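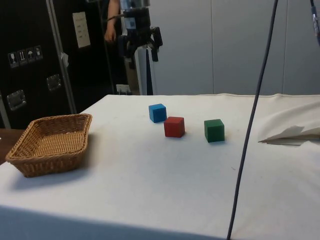 4. Hooping and Stitching a Yoke Panel

This section applies to the Trultton embroidery unit fitted with the large hoop. Before you start, load the design file as described in Section 3.

4.1 Preparing the fabric

1. Wash and press the fabric. Cotton that has not been washed can shrink under the stitching later.
2. Cut the panel at least 5 cm larger than the hoop on all sides.
3. Mark the center front with a water-soluble pen – do not use wax chalk on light colors.
4. Lay one sheet of Adetska tear-away stabilizer under the panel. Use two sheets for loosely woven fabric.

4.2 Hooping

1. Loosen the hoop screw and take out the inner ring.
2. Place the stabilizer and fabric over the outer ring, with the right side of the fabric up.
3. Press the inner ring down evenly and tighten the screw by hand.
4. Line up the center mark with the notches on the ring.

CAUTION: Do not pull on the fabric after the screw is tight. Stretched fabric puckers when it leaves the hoop.
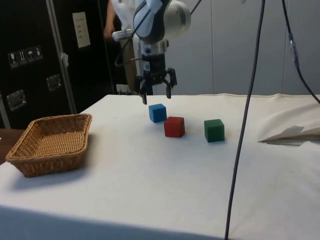
4.3 Stitching

1. Slide the hoop onto the carriage until it clicks.
2. Select design 34 (Rasberg Yoke, round neck). The display shows 1,507 stitches for the outline and 5 color stops.
3. Set the speed to 390 stitches per minute. Higher speeds are not suitable for metallic thread.
4. Lower the presser foot and press Start.
5. At each color stop, trim the thread tail, rethread, and press Start again.

NOTE: The Huenchumán border pack uses the same hoop but a different start point. Run Trace before stitching any border.

If the bobbin thread shows on top, lower the upper tension by one step and restitch the last segment. If the needle thread breaks more than once in the same place, change the needle and check the hook area for lint.

Remove the hoop from the carriage before loosening the screw. Tear the stabilizer away from the back, holding the stitches flat with your thumb.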